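# Gifty Asante and the long road to a small guitar

Gifty Asante starts talking about wood before she has got her coat off. We meet in the back room of her workshop in Zisthorpe, where the kettle is on and two half-built guitars are hanging by the window, and within a minute she is tapping one of them with a knuckle and asking me to listen.

"Hear that? It rings on. You tap a bit of shelf and it goes thud, and that's your lot. This one wants to sing already and it hasn't even got a neck!"

She came to instrument making late, after years of driving a library van along the coast. A passenger seat full of returned books included, one wet November, a manual on building parlour guitars. She renewed it so many times that her manager bought her a copy.

"I made the first one on the kitchen table," she says. "The neck was twisted and the frets were all over the place. I'd play a C and it would sound like two neighbours arguing. But I'd made a thing with strings on it, and it made a noise, and I couldn't sleep for being so pleased."

The second guitar went to her friend Joana Caldeira, who sings fado at a café called Abreu and still plays it there. Joana is the person Gifty credits with setting her on the right path, mostly by being blunt.

"She told me it was lovely to look at and too quiet to use. So I took it back, thinned the top, and changed the bracing. She played one chord and laughed out loud. I'd have carried on making quiet guitars for years if she'd been more polite."

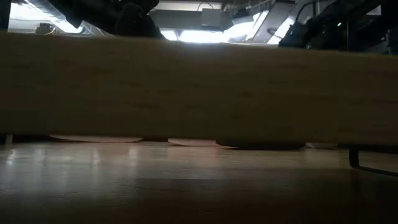
Bracing is the part she could talk about all day (and we do get through a second pot of tea on the subject). The braces are the thin struts glued under the soundboard, and moving one by the width of a pencil line can change the voice of the whole instrument. Gifty keeps notebooks full of these changes, with little drawings and remarks such as "boomy, like a bus" and "sweet up high, leave it alone".

Her guitars are small, made for people who sit in kitchens and play for themselves. The model she builds most often is called the Milavis, a name she made up in the bath. It takes her the best part of a season, and she sells it for £2,000, a figure she says out loud with some embarrassment.

"My mum thinks it's daylight robbery. Then she came and watched me do the binding for an afternoon, and she said, well, perhaps you should put it up a bit."

She has begun teaching as well. There are 5 places on the evening course, and one of the first to sign up was Ciarán Mulligan, a retired plumber who had never played a note.

"Ciarán's hands are brilliant. He bends the sides better than I do, he just feels when it's ready to go. And he's learning to play as he builds, so he'll have three songs by the time he strings it up. I love that, I really do. I want to hear all three."

What would she make if she had no orders to fill? She doesn't need to think.

"A tenor guitar, four strings, tiny body. Joana wants one for travelling. I've got the plans drawn and I keep going back and rubbing bits out." She is already reaching for the notebook. "Come and look at this, I've moved the soundhole."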